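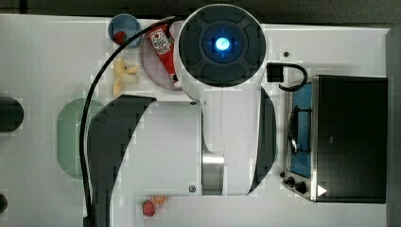 Trondale workshop notebook
5 June 2019
Play kitchen, kit 878

Started the morning meaning to spend an hour on the kitchen kit and then get back to the jigsaws, and you can guess how that went. The jigsaws are still in their bags. I don't mind too much, I've always had a soft spot for the kitchens, and this one has been waiting on the shelf since April with a note on it in my own handwriting saying "check food," which is not a very helpful note. Check it for what? I've gone through the whole thing now and will try to write it up better this time.

Table first. The white top is so much nicer to work on than the old brown bench. With pale pieces I used to lose things against the grain, and the small bright ones show up right away on white. The lavender plate is so pale that it still wants a second look in certain lights, but I can live with that.

I set the stove on the right and kept the dishes over toward the left, the way I'd have it at home if my kitchen were big enough to let me choose. Blue bowl at the back, lavender plate next to it, green oval tray below and to the left. Then the food wherever it wanted to go, mostly. I know the card in the lid shows everything in tidy rows, but a kitchen in rows doesn't tell me much about whether the pieces suit each other. Put a plate down with something on it and you find out quickly if it's too small.

Notes on the pieces, in no order:

The ketchup is a good one. Red bottle, white label, red lettering, and a little tomato on it so even the youngest ones know what they're pouring over everything. I laid it on the lavender plate for a while and liked the two colors together so much that I left it there. Label edge needs watching. We had one in the Codham kit that started lifting at the corner, and once a child finds a corner, well. I pressed this one down all the way around with the back of a spoon and it seems happy. Look again when the kit comes home.

The little red round one. I have been calling it a tomato all morning and the card calls it a berry, and I have turned it over in my hand and come down on both sides. It goes with the blue bowl in any case. I've penciled "tomato / berry" on the card so that whoever packs next doesn't go looking for a piece we don't have.

The strawberry, on the other hand, could not be anything but a strawberry. No complaints. I put it with the orange fruit slice, near the front, and those two can share a bag from now on. The slice has always been listed as just "fruit slice," and people keep asking me what fruit. It's orange colored. I'd serve it as an orange and see if anyone sends it back.

Now the pale yellow pods. These are the ones I owe a proper paragraph. They came to us loose, long before I started keeping this book, with no card and no name. Half of us say peanuts, the other half say pasta, and I have heard a good case made for each over lunch. They have those rounded lobes, which is peanut, but they heap up and cross over each other on the table exactly like something you'd drain in a colander. For the inventory I've written "pale yellow pods (peanuts or pasta)" and I would ask that we please leave it at that. The Storham group uses them as both in the same afternoon, soup first and then snacks, and it has never held up a meal yet.

If anyone is nervous about the peanut reading on allergy grounds — they're toys, there's nothing in them, but I do see that a child who has been taught to be careful might be upset to find one on the plate. I'd be glad to talk that over. Maybe "pasta" on the card that goes out with the kit, and the longer name only in here. I'll put it to everyone at lunch and write down what we say.

The tray. I had my doubts about the pale green, it looked a bit like a hospital to me when it was the only thing out. With the rest of the set on the table it looks fine, quite springlike. The oval shape is harder to store than the plate and the bowl, which nest. It wants to stand on its long edge down the side of the box, and if you lay it flat the lid won't close. I've tried it every way there is, so take my word for it and save yourself the quarter of an hour.

The stove. Always the piece the children go to, and always the piece that makes the box so awkward to carry. It goes in last and comes out first. I'd like to try it on a low table for once and not on the floor, as the Codham people do it. Their point is that on the floor everyone crowds to one side and the cook gets her elbows bumped. I should think a table at knee height would do.

Washing. Same as always: warm water, a drop of dish soap, soft cloth, lay out on a towel. Keep the ketchup bottle out of the bowl and just wipe it, for the label's sake. I've seen somebody give the bottles a good soak with the best of intentions, and we spent the rest of the day picking little curls of paper off the fruit. Stove gets wiped only. Don't use the green scourers on anything, they leave the surface dull and it never comes back.

Boxes. The Kerslake boxes finally came, and I have to say they're better than I expected from the catalog. Ours for this kit is box 2053. The handles are kinder on the fingers than the old ones and the lid stays shut when you tip it, which I tested twice with a box full of plastic blocks and once by accident. It will live on shelf 12, under the dress-up things. The old box has a crack in the base but would do for scrap fabric if somebody wants it. Otherwise it can go.

Packing order, as it worked today on a dry run:
Tray on its edge down the left side.
Plate flat, bowl on top.
Strawberry and fruit slice in one bag, pods in another.
Red round piece inside the bowl.
Ketchup across the corner, label up.
Folded tea towel.
Stove.

The tea towel was my own idea and I'm rather pleased with it. It stops the rattling, and then it's there to be used as a tablecloth or an apron or whatever the game calls for. I have a stack at home with the hems going and will bring in a few more for the other kits.

Still to do on this one. New card for the lid, with the names as above once we've settled the pasta question. A second plate would be nice, I always feel one plate is a bit lonely, and there may be a spare in the drawer of odds and ends if it hasn't gone out with something else. Ask Storham when they want the kit. They said early in the month and I took that as a wish more than a date, but I should phone and be sure.

Jigsaws next. There's a farm one with nearly 2 bags' worth of sky in it, and I'd like a cup of tea before I face that.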